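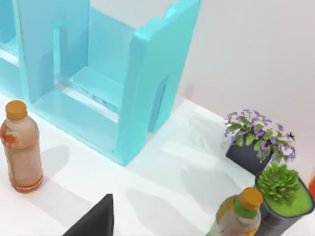 Diretley's public library will change how it lends board games from 3/14/26, with the loan period cut from four weeks to 2 and a fee introduced for late returns. The collection holds 113 titles and recorded 1,000 loans last year. Games will be kept on open shelving at the Condori branch - upright dividers and open compartments, as in the light-blue unit - so that borrowers can pick a title without asking at the desk. Boxes will be checked for missing pieces on return, and incomplete sets will be withdrawn until spares arrive from the supplier, Wiselia.

Reservations remain free and can be placed online or by telephone. Each member may hold two games at a time.
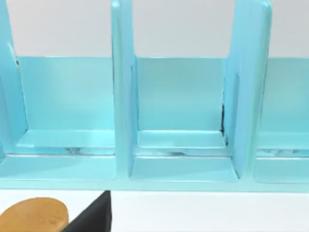

A reader from Flirkosano wrote that the shorter loan was fair for popular titles but too tight for long campaign games, and asked for one renewal to be allowed. The library said renewals would be reviewed in June.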